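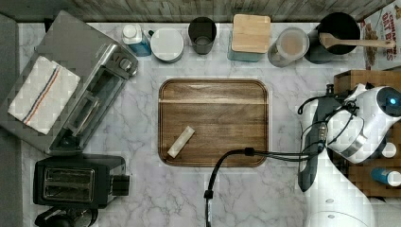 Figure 4. The counter from above, with the cutting board in the center and the arm coming in from the right.

5.3 Observations from the open day

The laboratory measurements in Section 5.2 were made with trained operators and with long pauses between the runs. To see how the system behaves under less comfortable conditions, we also used it during the open day of the department on March 29, 2022. The visitors were school classes in the morning and a mixed public in the afternoon. We report this part separately and we do not merge its results with the main test, as the procedure was not controlled in the same degree.

The demonstration used the kitchen counter shown in Figure 4. We did not prepare a clean surface for the visitors. The toaster, the canisters and the pot stayed on the counter, so that the planner had to find its way between objects of different height and material. The cutting board was used as the starting zone in all short tasks. A visitor chose an object from a tray held by one of the authors, placed it on the board at any angle, and then selected a goal on a tablet. The goals were written as short sentences, for example "put it on the lid" or "move it next to the pot".

The motion software was Talar, in the version described in Section 3, and the grasp proposals came from the Navach module with unchanged parameters. We decided before the event that no parameter would be adjusted during the day, also if the results were bad. This rule was kept. The arm moved at reduced speed, and a member of the team had the stop button in the hand during every run.

In total 300 runs were started. Of these, 23 were stopped by the team before the grasp, mostly when a visitor leaned over the counter. Those runs are left out of the analysis. In the others we noted only whether the object was picked and whether it was released in the goal zone. We could not measure the position error, because the external tracking needs free space on both sides of the counter and the visitors were standing there.

Three observations seem useful to us.

First, the angle of the object was more difficult than its size. Visitors like to place a bar diagonally, while in our laboratory runs the objects were nearly always parallel to the edge of the board. The proposals of Navach were correct for most diagonal placements, but the wrist then needed a larger rotation and the movement took more time. Several visitors believed that the robot had stopped and reached for the tablet again. We have since added a small progress sign on the screen.

Second, the lid of the storage box was the hardest goal. When the box is open the lid lies tipped back behind it, and its raised rim leaves little tolerance for a release. The gripper must come straight down and open its fingers only when the object is inside the rim (Figure 5).
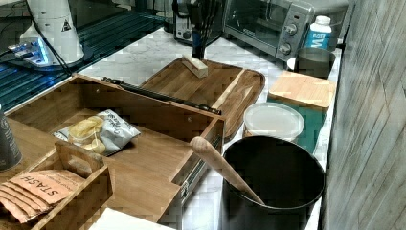

Figure 5. The fingers hold a small wooden block over the far end of the open lid.

We had expected that the contents of the box would disturb the depth estimate, especially the chip bag, whose crumpled surface gives unstable readings. This was a smaller problem than the lid itself. The failures we noted were mainly releases on the rim – the object tilted and went down on the wrong side. A similar effect was seen with the Stimance test set in September, but there the rim was lower and the object usually slid back to the correct side.

Third, the visitors judged the robot by other criteria than we do. A slow and correct placement was often met with silence, and a fast movement without an object received applause. One teacher, Ívar Egilsson, asked why the arm did not look for a second route when the first one was long. It was a fair question. Talar accepts the first route that satisfies the distance limits, and a search for a better one was switched off to keep the waiting time short. The cost of this choice is discussed in Section 6.

The log files of the day contain 3389 planning requests, of which 2908 were answered without a new search. The number of requests is much higher than the number of runs, as each run is divided into several short segments and every segment is planned separately. We compared the logs with those from the Eskildsen setup and found the same order of failure causes, with release on an edge in the first place – also when the objects and the furniture were different.

These results should be read with care. The choice of objects was left to the visitors, the light changed in the afternoon, and the notes were taken by hand by two persons who did not check each other. For this reason we give no success rate for the single goals.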